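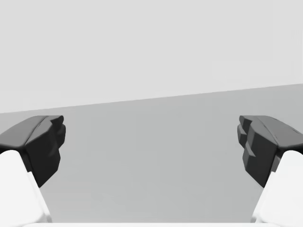 The gripper in our simulator, fingers open over a plain gray surface.

12 shares | 2 comments

Colludo opens its doors in September, and I'm so excited to have you over! I'm Pouran Abbasi, and I run our demo room (well, I share it with Amirhossein Naseri, who'll be driving the simulator). Come at 2 p.m., grab a seat and try closing those dark fingertips yourself – it's harder than it looks! Guangming Jiang from Furkach will take questions afterward, the nerdy ones too. Entry is free, kids are welcome, and we have room for 286 guests. Sign up at our front desk.

We use cookies. Accept | Settings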